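Skyrme extends desktop refurbishment service with kitted memory and card fitting

Skyrme, the office equipment refurbisher, has extended its tower computer service to cover complete refitting of memory and expansion cards at its Morkberg workshop. The service opened to trade customers in May and applies to business desktops returned at the end of a lease.

Machines arriving at Morkberg are stripped of removable parts, cleaned and inspected. Each case is then laid on its side with the panel off and the board facing up. Replacement parts are set out next to it in a printed holder, which keeps memory modules in grooves and expansion cards upright in slots until they are fitted.

The holder replaces the antistatic trays used previously. Parts for one machine stay together from the stores counter to the bench, and a missing item shows as an unfilled position before work on the case begins. The layout was drawn up with Trukora, a supplier of bench fixtures, and went through 22 revisions, most of them concerned with groove depth and the spacing between cards.

Fitting follows a fixed order. Memory goes in first, while there is clear access to the latches at the ends of the slots. Expansion cards follow, and drives are left until last. The processor socket is inspected for bent contacts and debris before a processor is installed. Any board that fails this inspection is withdrawn and its case held for parts.

The workshop completed 1280 desktops during the trial period and has capacity for 2000 in the coming quarter. Customers may specify memory size by batch - mixed batches are accepted, but each machine must be listed separately on the order form. Finished units are tested under load and supplied with a printed record of the parts installed.

The service is available through Skyrme account managers and through Renditz, which handles collection and return delivery. Orders for collection should state whether the cases are to be returned with their original side panels and drive fittings.

Memory modules and an expansion card in the holder beside an open tower case
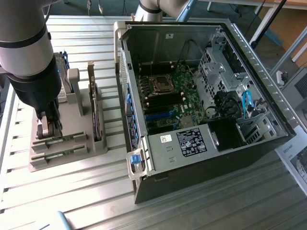 Related items

Skyrme opens second parts store at Morkberg
Renditz revises collection times for trade returns
Trukora bench fixtures: updated size guide
Preparing leased desktops for return: a checklist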